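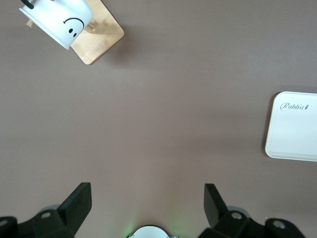
Wrist view, mug lying on its side on the stand's base

Does 70 per cent on "put things away" mean what I think it means?

Posted by Noémie Collet on a Tuesday
11 comments

I've been handed a short paper from a group at Grustamora and asked whether we should try their method at work. It's called Nuketti. As far as I can follow, they train one policy for two arms on recordings of people steering the arms through table jobs, and the new bit is that each recording gets chopped into pieces wherever a gripper opens or closes. The pieces are then weighted so the fiddly parts count for more. They trained on 1,691 recordings and report that 70 per cent of test runs finished the job, against a lower number for plain imitation on the same data.

The jobs are the usual tabletop stuff: a mug and a mug tree, a tray, a milk carton. I've put up some pictures of that kind of setup so we're all talking about the same sort of thing.

My trouble is that I can't work out what was held back for testing. The paper says "unseen arrangements" and leaves it there. If the mug starts a finger's width over from where it sat in training, is that unseen? They also say a run counts as finished "when the goal state is reached", and I can't find the goal state written down for the mug. On a peg? Touching the tree? Still there after the gripper lets go?

I'm not out to get anybody. I just don't want to lose a winter to a number that falls over when we move the table. Has anyone tried it, or read it more closely than I have?

Share (15)

Baptiste Leclerc

I ran their released code in November on our own pair of arms, so take this as one lab's experience.

First, your goal state worry is fair. It's in the appendix, but only for the tray job. For the mug I had to write to them, and the reply was that a person watching decides. That's common enough, and I've done it myself, but then you want two people scoring without knowing which method they're watching. I asked about that too and didn't get a clear answer.

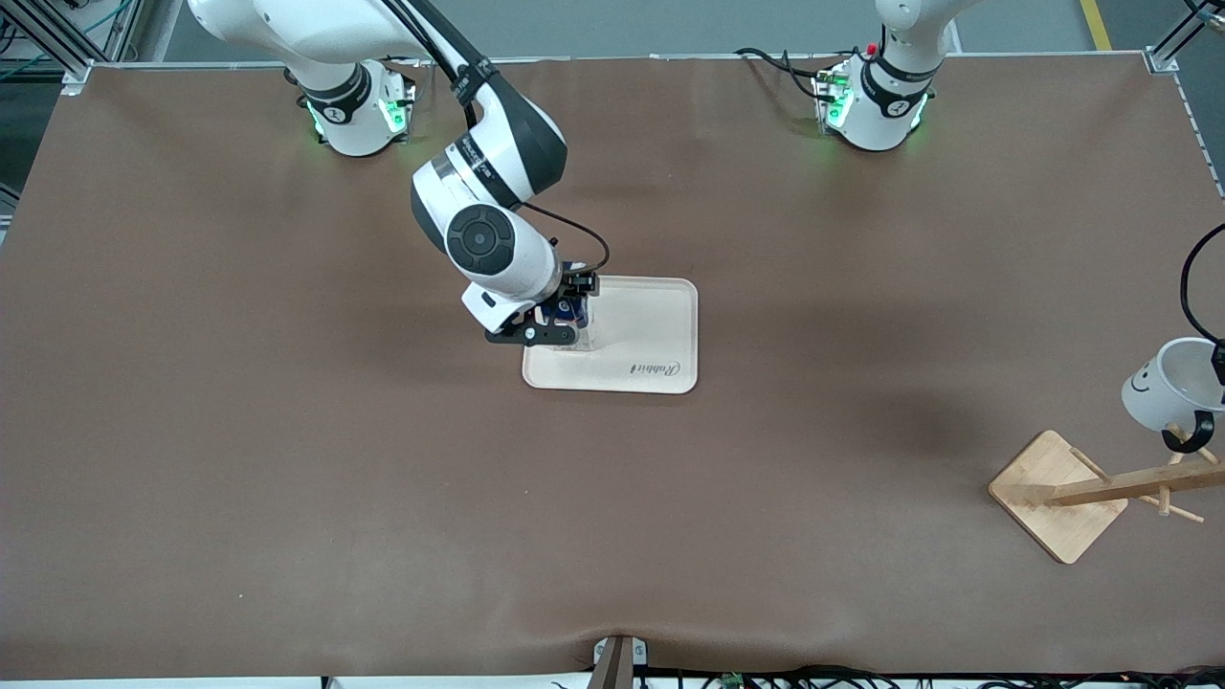 Second, the chopping. Cutting at every gripper open and close sounds clean until you have both arms busy. If one hand is holding a mug and the other is doing something over the tray, whose grip event decides where the cut goes? Their code cuts on either one. So a piece can end halfway through a careful move by the left arm only because the right one let go of something. I switched it to cut per arm and my results got a bit better, which makes me doubt that the original cutting rule is what gives them their gain.

Third, and this is the one I'd push on: the weighting. Giving the fiddly parts more weight means the policy sees more close-up wrist views of things near the fingers. You could get the same effect by sampling those moments more often, with no new method at all. That comparison isn't in the paper. I tried a rough version and the gap between the two was small enough that I wouldn't bet on it either way. I didn't do enough runs to say more than that.

Would I spend a winter on it? No. I'd spend a week. Collect your own small set, train the plain version, train the plain version with the sampling trick, and only then bother with theirs.

Share (4)

Fleury

haven't read the paper but 70 is good for two arms. people expect miracles. the older Jollolix results looked great too and everyone was happy with those

Share (0)

Noémie Collet

Baptiste, thank you, that helps a lot. Did you keep the camera views the same as theirs? I ask because I've been stepping through wrist footage and some of it is pretty smeared once anything moves quickly.

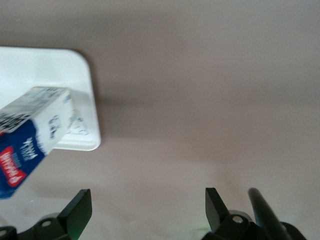
If the fiddly pieces get more weight and a fair share of those are blurred, then you're asking the policy to lean hardest on the worst pictures it has. Maybe the fixed camera makes up for it. The paper drops each camera in turn for the tray job and says the change was minor, but they don't give a spread, and with so few runs per job I don't know what minor is supposed to mean.

Fleury, I remember Jollolix. We couldn't get it to work on our bench at all — that's partly why I'm being a pain about this one.

Share (2)

Baptiste Leclerc

Same views, yes, one at each wrist and one fixed. I didn't filter for blur. I did shorten the exposure and add a lamp before recording, so mine may be cleaner than theirs, and that muddies my comparison a bit. I should have said so earlier.

On the camera test, I'd ignore it. Dropping a camera at test time and dropping it before training are different experiments, and the text doesn't say which they did. If you write to them, ask that one first, and ask for the per-job scores as well. The 70 is averaged over all the jobs and I suspect the tray is carrying the mug.

I can send you my per-arm cutting script if you want it. It's ugly and it assumes your gripper signal runs from zero to one, so check that before you run it.

Share (3)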